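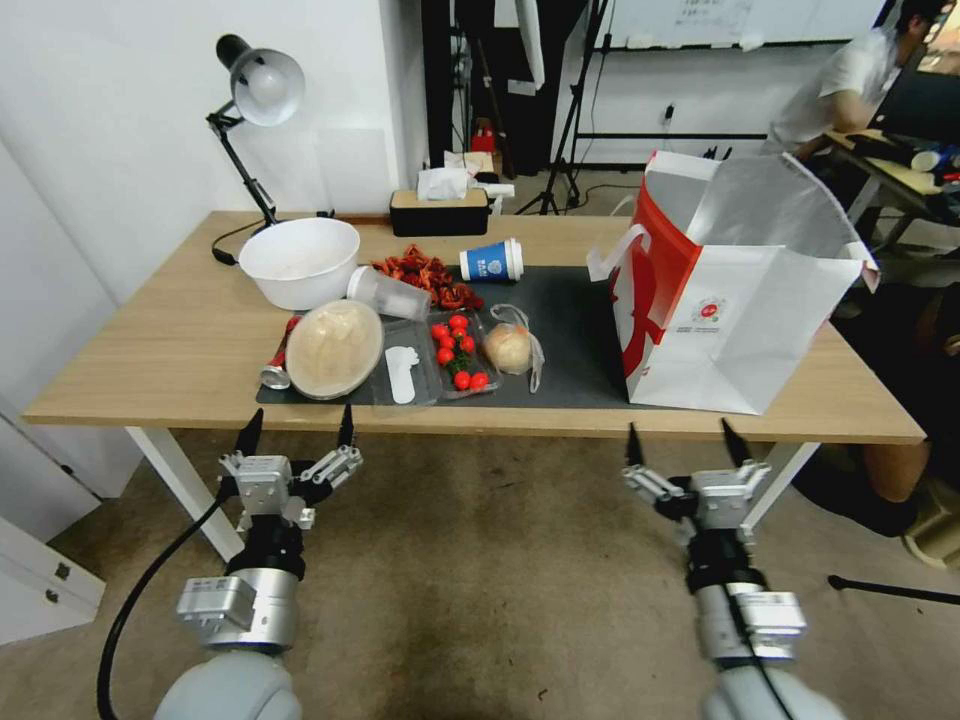

Jilness Kettle Logs, README

v3, February. Replaces v2, which had the units wrong in one column. If you still have v2 please delete it.

What it is

Readings from electric kettles and countertop hot water dispensers in home kitchens. Each row is one boil. How much water went in, how warm it was at the start, how long until the switch clicked off, how much power it pulled. Plus a short note if the person felt like writing one.

1637 boils total. 23 appliances. All plug-in, no stovetop, no under-sink tanks. Had one under-sink unit in v1, took it out, the plug meter couldn't see it properly.

Files

boils.csv - main table, one row per boil
appliances.csv - one row per appliance, joins on unit_id
notes.txt - free text notes, keyed by boil_id, only 732 of these
hardness.csv - test strip results for tap water, one per household
old/ - v1 scripts, don't run them

Columns in boils.csv

boil_id: just a number, gaps are fine, those are deleted rows
unit_id: matches appliances.csv
fill_ml: from the mark on the side of the kettle, or from a measuring jug. See "jug" column
jug: y or n. y means they measured it. n means they read the side of the kettle. Trust y more
start_c: water temp before, Celsius
secs: switch on to switch off
wh: watt hours off the plug meter
lid: open, shut, blank. Blank means nobody wrote it down, not shut!!
time_local: hour and minute only, no dates, we stripped them
descale: boils since last descale, or -1 if unknown

Appliance names

Two of the units are the same Ilumico model from different years. Different heating element as far as I can tell so they get seperate ids. Don't merge them. The Girnton dispenser has a holding tank and keeps itself warm, so its wh per boil looks tiny. It isn't efficient, the standby power is in appliances.csv under idle_w. Add it back in before comparing.

How it was collected

Households got a plug meter, a thermometer and a pad of paper forms. Fill in a line every time you boil. Forms came back, got typed up twice, mismatches checked against the paper. Most mismatches were 1 vs 7. Meters were compared with each other on the same kettle before going out and again when they came back. One had drifted, its rows are gone.

Most people logged mornings and gave up by lunch. So there's a big lump from 6:30 am to 9 am and not a lot after dinner. Do not use this to say when people drink tea.

Known problems

- start_c is too round. Lots of 15s and 20s. People guess.
- secs is from a phone timer so add a couple seconds of slop either way
- some kettles have a variable temperature setting. Those rows should have target_c in appliances.csv but it's the usual setting, not the setting for that boil. Sorry
- unit 3 has a sticky lid and sometimes never clicked off, person turned it off by hand. Flagged in notes.txt, not in the main table. Will fix
- hardness strips are read by eye against a color chart. Treat as low / medium / high, nothing finer
- reboils of water that was already hot are in there. Filter on start_c above 50 if you don't want them

Fine to use for

Energy per cup estimates, lid open vs shut, scale build-up vs boil time, teaching a class how to clean a messy table. The last one it's very good for.

Not for

Safety claims. Ranking brands, the sample is way too small and some brands have one kettle in it. Anything about how fast a tap system delivers water, there aren't any in here.

Privacy

No names, no addresses, no dates. Household is a letter code. Notes were read through by hand and anything personal cut. If you spot something we missed write in and it comes out same day.

Loading it

Comma separated, UTF-8, header in the first row. Decimal is a point. A few of the notes have line breaks inside, which is why they live in thier own file. Spreadsheet programs like to turn time_local into something else, so import that column as text.

License and credit

Free to use and share, commercial too, just give credit. Credit line: Jilness Kettle Logs v3, compiled by Hường Lục. The Lương script that makes the lid plots is under its own license, read the top of the file.

Todo

target_c per boil
unit 3 flags
more evening rows, if anyone's up for it
proper changelog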